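### 3.2 Materials

The study used one shape-sorting board throughout. We chose a board over the more common sorting box for two reasons. A box hides each piece once it has been posted, so a child who has used the wrong hole cannot see the result, and neither can the observer. A board keeps the piece in view. It also lies flat on the table, which lets children sit at any side of it, and in the two nurseries at Brorncombe this mattered because the tables were shared.

The board is a thick red slab, square in outline, with cutouts of different geometric shapes in its upper face. The pieces are separate and are handed over singly. For the round hole the piece is a brown cylinder, taller than it is wide, with a smooth matt surface. We refer to it below as the rod. Colour gives no help with this match, as the rod and the board differ, and a child has to work from the outline of the end face alone. Earlier work with the Fellora set used pieces painted to match a ring around each hole, and the scores reported there are not directly comparable with ours.

Boards were laid on a plain dark table surface. In the pilot at Lyons we had used a patterned cloth, and several children spent a good part of the session picking at the pattern. The cloth was dropped after that. No mat or tray was placed under the board in the main study, and children were free to turn it. Many did so before trying a piece, and we recorded the turn as a separate action (code T in Table 2).

The rod deserves a note of its own. Most pieces in sets of this kind are short blocks that a child grips from above with the whole hand. A tall piece can be held near the top, near the middle or low down, and the grip affects how easily the lower end can be steered. It can also be stood on the board away from any hole. During the pilot we did not know whether to count this as an attempt. In the main study it was counted as a placement (code P) and an attempt was recorded only when the end of the rod overlapped a cutout. Figure 3 shows the rod upright on the upper face of the board.
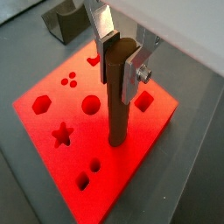 **Figure 3.** The rod held near its top, with its lower end on the board.

### 3.3 Procedure

Forty-two children took part, all aged between 30 and 58 months. Sessions were held in the morning, before the mid-morning snack, in a corner of the child's usual room. A member of nursery staff sat nearby but did not join in.

The board was already on the table when the child sat down. The researcher said, "These go in here. Can you find where this one goes?" and passed over the first piece. Pieces followed in a fixed order, with the rod always last. We kept it until the end after finding in the pilot that children given the rod first tended to keep hold of it and would not swap it for the next piece.

Each child had three trials with each piece. A trial ended when the piece was in a hole, when the child put it down away from the board, or when a minute had passed. No praise or correction was given during a trial. If a child asked for help, the researcher repeated the opening question once.

Sessions lasted roughly 15 minutes. Coding was done afterwards from video by two observers working separately, using the scheme developed for the Furermont play study with the P and T codes added. Where the observers disagreed, the clip was watched again by both and a single code agreed. Most disagreements concerned code P, usually when the end of the rod was very close to the rim of a hole.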